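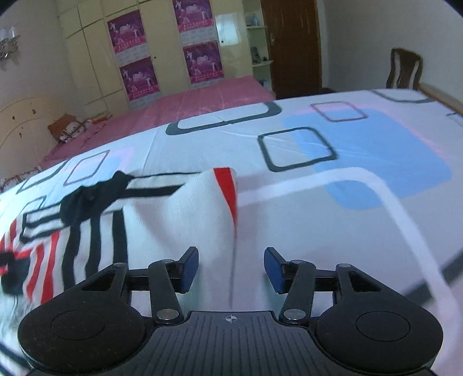

Graham Haslam reckons anyone bringing their own clothes to a robot demo should stick to tea towels, and that a knit will only hold everyone up. I'm not so sure, so I'm asking here before the open day at Calent.

It's in July, at the Lambert site, and visitors can bring an item of washing for the folding session. The flyer says there are two parts. In the first, staff and visitors use a hand-held gripper to pick up and move the clothes. In the second, the arm has a go at folding. I've got the hand-held part booked for my daughter and me, and we'd like to bring a striped jumper because that's what our washing basket is full of in winter. I've also got a few flannels and a fitted sheet I wouldn't miss.

Would a knit be a nuisance? Is there anything we should do to it first? Also, how long does the whole thing take? The flyer only gives a start time of 2 pm.

Posted by kerrin_m in Days Out > Technology

3 replies

tobruk lane
We went last year. Bring whatever you like. There were over 500 people through on the day and the staff had seen everything by lunch. Park on Oreck Street, as the front car park is for exhibitors.

P. Whitlock
I help run the textiles table at a different open day (Clenine, the makers' fair one), so I can't speak for Calent, but the problems are much the same.

A knit is harder than a tea towel. It stretches when you lift it by one point, and it bunches up, so you lose track of where the sleeves are. With two fingers you can only pinch one bit at a time. If you pinch the top layer by itself, the rest stays put and you end up with a ridge in the middle. If you go too deep you pick up both layers, and sometimes the sheet under them as well. I wouldn't call that a nuisance. It's a better thing to watch than a flat cloth, provided the people running it have allowed for the time.

Stripes help, in my experience. When you're working through a gripper you don't have any feeling in the fingers, so you go by what you can see, and a stripe shows you which way the fabric is running. Plain navy or black is miserable. We had a black cardigan one year and people couldn't find the edge of it.

Things to do beforehand:

Take off brooches and pins, and do up any zip.
Use a fabric comb on it if it's pilled. Loose fluff sticks to the finger pads and somebody then has to wipe them.
Don't starch or iron it stiff. You may as well bring cardboard.
Put your name on a tag, on the inside. Jumpers get mixed up.

I'd leave the fitted sheet at home. We said yes to one once and it took up the table for 20 minutes.

For your daughter, check the minimum age. Ours is set by hand size, as the grip is made for an adult and smaller kids can't close it fully. If she's too small they may let you hold it while she calls out where to go. That went well with my nephew's class.

Allow the whole afternoon. Each turn is short but the queue isn't.

Graham Haslam
Since I've been quoted. I said tea towels because I've stood in that queue behind a dressing gown. A jumper is fine if it's a thin one. The Calent session is split into groups of 4 and each group shares the one table, so if your item takes ages the others miss out. Bring the jumper and a flannel, do the flannel first, and then do the jumper if there's time left.

The folding part is run from the stage and they choose which items go up. Mine wasn't picked. The arm did a pillowcase, slowly, and then a T-shirt that it had to start again. Worth staying for, I thought, but my wife went and got a coffee.

kerrin_m
Thanks all. I rang and the age limit is 8, so we're right there. Taking the jumper and one flannel. They also said to bring a carry bag, so I'll pass that on to anyone else who's going.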